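1/ We are testing the Celby, a two-arm robot kit from Trandance. I promised to write my impressions, so I start with the arms, because people ask me about them most. The joints are silver, and the cables run on the outside. I like this, I can reach them easily.

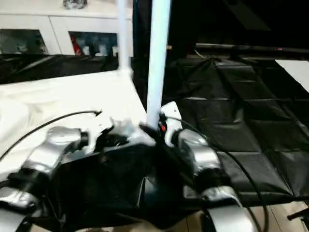
Posted by Mbwambo Robot Notes
November 27, 2020

2/ The price is 2,753 dollars for the base kit. The Pikex controller is 1,340 more and you can't run the arms without it. I wish the shop page said this in the first line.

3/ The manual is good but short. It has 4 pages for mounting and only 2 for calibration. I read the calibration part several times - the order of the steps was not clear to me.

4/ Both arms reach down well from the mounts. For soft things like a plastic bag I would choose a slow speed at the start. The default is too fast for my taste. 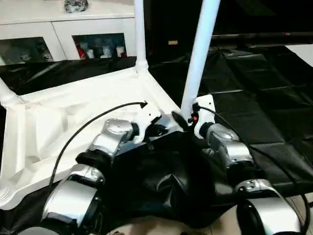 Reply from Trandance: The default speed will be lower in the December update, and you can already change it in the settings under Motion.

5/ Thank you, I found it. I will set it to half and write again after the update.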